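紫の筒型チップス(激辛)をリピートした話

2018年2月16日

また買ってしまいました、紫の缶。

前回の輸入菓子まとめで一行だけ触れた、あの筒に入った辛いチップスです。あのときは「辛い。おいしい。以上」で片づけてしまったんですが、そのあとも頭の隅にずっと紫色がちらついていて、結局また注文しました。せっかくなので今回はちゃんと書きます。長いです。お菓子ひとつにこの長さ。おつきあいいただける方だけどうぞ。

買ったのはいつものPirnelness。海外のお菓子や調味料をばらばらと扱っているネットの店で、品ぞろえに統一感がなく、ページを開くたびに知らない豆の缶詰が増えているようなところです。今回は2本セットで1489円(税込、送料別)。スーパーの特売で見かける筒のポテトチップスを基準にするとけっこういい値段で、最初はカートに入れたまま寝かせました。翌朝もまだ欲しかったので買いました。

内容量は1本90g。数字だけ見ると控えめですが、これがまあ、なかなか減らないんです。辛いので。普通のうすしおなら映画の冒頭で終わってしまうわたしが、この缶は1本で2日もちました。満足の長さで割ったら、むしろ安いのでは。そういう計算を始めた時点でもう相当気に入っています。

まず見た目がいい。おやつ棚に並べたときの、この色の強さ! 紫の地に、黄色いプラスチックのふた。そこにオレンジと黄色の大きなロゴがどんと来て、赤いチップの絵が入っています。色の組み合わせだけ文字で書くと落ち着きがなさそうなのに、地の紫がしっかり濃いおかげで妙にまとまっていて、わたしは好きです。白っぽい台所の棚に置くと、そこだけ駄菓子屋みたいになります。

裏側もいいんですよ。表のにぎやかさとはうってかわって、小さな白い文字がぎゅうぎゅうに詰めてある。

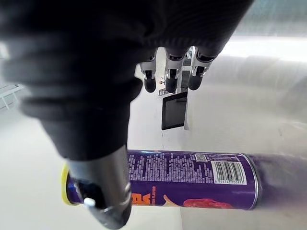 紫の缶を横にして、細かい文字とバーコードのある面

こういう細かい字の面を、食べながらぼんやり眺めるのが好きです。子どものころ、朝ごはんのときにシリアルの箱の裏を毎日読んでいた人なら分かってくれると思います。もう覚えているのに読む。読んだところで何かの役に立つわけでもなく、でも読み終わるころには手が次の1枚に伸びている。バーコードのすぐそばには小さな四角いコードもあって、袋菓子にはない筒ならではの曲面にみっちり並んでいるのが、なんだかけなげでいいです。

さて、味。

口に入れた最初の瞬間は、意外なほど甘いです。トマトを煮詰めたような甘さに、少しだけ酸味。えっ、これならいけるじゃない、と思ってもう1枚食べる。そのあたりで奥から来ます。舌の先ではなく、喉の手前のほうから、じわーっと。唐辛子のまっすぐな辛さで、しびれる系ではありません。花椒のきいたものが苦手な方でも、そこは心配いらないと思います。

それで、辛いだけのお菓子って途中から飽きませんか。わたしは飽きます。口の中が痛いという情報しか入ってこなくなって、何を食べているのか分からなくなる。この紫の缶はそうならないんです。辛さの下にずっと芋の味がいて、粉の味もいて、ちょっと燻したような香りもいて、全員がちゃんと働いている感じ。とくに芋! 成型タイプのチップスは芋の存在感が薄いものも多いですが、これは噛んだあとに鼻へ抜けるのがちゃんと芋です。

食感はやや厚め。ぱりっ、というより、ぱきっ。軽さを求める人には少し重たいかもしれません。わたしは噛みごたえがあるほうが好きなので、この厚みは大歓迎でした。前に同じ店で買ったBrilsideの塩味はもっと薄くて、口の中でしゅっと消える繊細なタイプ。あれはあれで上品でよかったけれど、辛い粉を支えるにはやっぱりこのくらいの体格がいるんだと思います。

粉は片面にしっかり、もう片面はうっすら。食べくらべてみました。粉の濃い面を下にして舌に直接当てると、かなり攻めた辛さになります。逆に上にすると芋の甘みが先に来て、辛さはあとから追いかけてくる。同じ1枚なのに印象が変わって楽しいです。最初の数枚は上向き、調子が出てきたら下向き、というのがわたしの食べ方です。

飲み物について。

ビール、合います。合いますが、炭酸が辛さをあおるので、弱い方は気をつけてください。わたしはごくごくいって、しばらく無言になりました。

牛乳、たいへんよろしい。大人が激辛チップスを牛乳で食べている絵面はともかく、味としては今回の1位です。辛さの角がまるくなって、トマトっぽい甘さがふわっと前に出ます。

熱いほうじ茶。合わなくはないけれど、熱さと辛さが手を組むので修行っぽくなります。ぬるくしたらおいしかった。

甘いミルクティーは迷いましたが、お菓子がふたつあるみたいで、これはこれで幸せでした。おやつの時間に食べるなら、こちらをおすすめします。

そのまま食べる以外にもいくつか試しました。

いちばんよかったのが、砕いてポテトサラダにかけるもの。芋に芋をかけるのかという話ですが、かけてください。マヨネーズの油分で辛さが落ちついて、ぱきぱきした歯ざわりだけが残ります。食べる直前にかけるのが大事で、混ぜて冷蔵庫に入れたらしんなりしてしまいました。あれはもったいなかった。

クリームチーズをのせるのもいいです。1枚がしっかりしているので、冷蔵庫から出したてのかたいチーズをのせても折れません。薄いチップスだとここで必ず悲劇が起きるので、厚手の勝ち。お客さんが来たときに、刻んだ青ねぎを少し散らして出したら、ちゃんとしたおつまみに見えました。

卵かけごはんに散らすのは、正直そこまででもなかったです。ごはんの湯気で端からふやけていきます。味は悪くないのですが、急いで食べなきゃいけないのが落ち着かなくて。カップスープに浮かべるのも同じ理由で一度きりになりました。水気のあるものとは、あまり仲がよくないみたいです。

気になるところも書いておきます。

ひとつは、筒の底問題。筒型チップスの宿命ですが、残り少なくなると手が届きません。傾けると上にたまった粉まで一緒に落ちてきて、最後の数枚だけ別のお菓子みたいに辛い。むせます。わたしは残り3分の1くらいになったら、もうお皿に全部あけることにしました。底の粉はあとでフライドポテトにかけるといいですよ。

それから、指。赤い粉がつきます。そして落ちにくい。食べたあとにうっかり目をこすって、ひとりで台所をぐるぐる歩く羽目になりました(本当に気をつけて)。コンタクトの方は、先に外してから食べるくらいでちょうどいいです。わたしは途中からお箸にしました。チップスをお箸で食べるのは行儀がいいのか悪いのか分かりませんが、とても快適で、辛くないチップスのときもお箸を使うようになってしまいました。

あと、値段。送料を入れるとやっぱり気軽とは言いにくいです。常備するというより、何か終わった日に開けるお菓子という位置づけ。今回の1本目は、確定申告の書類をそろえ終わった晩に開けました。

保存は、ふたが思ったより優秀でした。開けた次の日もちゃんとぱきっとしていて、湿気た感じはなし。ただ去年の7月に最初の1本を買ったときは、ふたをのせただけで押し込んでいなかったらしく、翌日にはふにゃっとしていました。あれは完全にわたしが悪い。端までぐるりと指で押してください。

食べ終わった缶は、細長いものを立てておくのにちょうどいい深さです。うちでは1本目が菜箸と竹串入れになりました。洗ってもしばらく辛い匂いが残るので、ペンを立てるのはおすすめしません。机に向かうたびにおなかがすきます。

辛さの目安ですが、カレーの辛口を普通に食べられる人なら、汗をかきつつ楽しめると思います。中辛で水が欲しくなる人は牛乳を用意してからどうぞ。甘口派の家族は1枚の半分で席を立ち、戻ってきませんでした。おかげで残りは全部わたしのものです。

同じ棚の隣に、Cladentのライム風味というのが出ていて、今ものすごく気になっています。辛さ控えめと書いてあったので、次はあれと紫を1本ずつにして、交互に食べてみるつもりです。甘口派にも今度は半分以上食べてもらえるかもしれません。届いたらまた書きますね。

関連記事
・Pirnelnessで買ったもの、よかった順
・Brilsideの塩チップスは夜中に開けてはいけない
・Angelovskiのひまわりの種、殻つきを一袋食べきるまで
・牛乳に合うしょっぱいお菓子を探して
・空き缶と空き瓶、うちの台所での使い道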